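# Equipment Plan for the Five-Finger Hand Station

## 2. Budget basis

The department allowed us 2000 euros for the station, excluding the arm and the hand, which are on loan from the Toddale lab until the end of the summer term. Everything that wears out or is mounted near the hand has to come from our own money. Detlef Lenz approved the split in February: wear parts first, sensing second, table and lighting last.

Quotes were requested from Priltier and Thampi. Priltier was cheaper on cameras but charges shipping per order. Thampi sells gloves only in packs of 11, and the pack price is fixed.
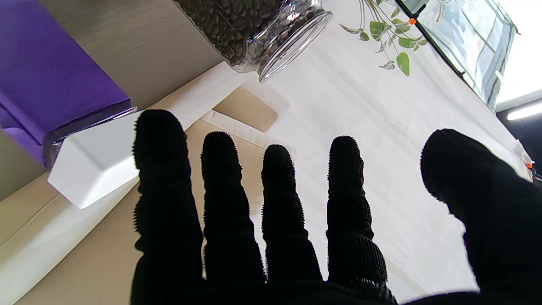
*Reading time: 3 minutes*

## 3. Wear parts

The hand is run with a black knit glove over all five fingers. Bare fingertips slid on smooth packaging in our first trials, and the knit gave enough friction to keep the grip force low. The drawback is cost over time. The fabric wears first at the fingertips, and a worn glove changes the grip enough to make runs hard to compare. We plan one glove per test week and keep the remainder of the pack as spares.

Test objects are budgeted at 200 euros. Cardboard boxes, a clear plastic jar and coffee beans as fill are all retail items and can be replaced locally. Boxes crush and should be bought in duplicate.

## 4. Sensing

The wrist camera sits close to the hand, so the fingers and thumb cover a large part of its view. Two options were compared:

- a wider lens on the existing camera
- a second camera on a fixed stand beside the table

The wider lens costs less but leaves the thumb side blocked. We chose the second camera, with the stand from Priltier. Calibration between the two views will use the Tiltness software, for which the lab already holds a license.

## 5. Table and lighting

The white cloth stays. Its folds shift between runs, and a clamped mat is listed as optional. Window light varies during the day, so a blind is listed ahead of the mat.

## 6. Open items

- Delivery time for the stand (Priltier to confirm by Friday)
- Return terms for unopened gloves
- Insurance for the loaned hand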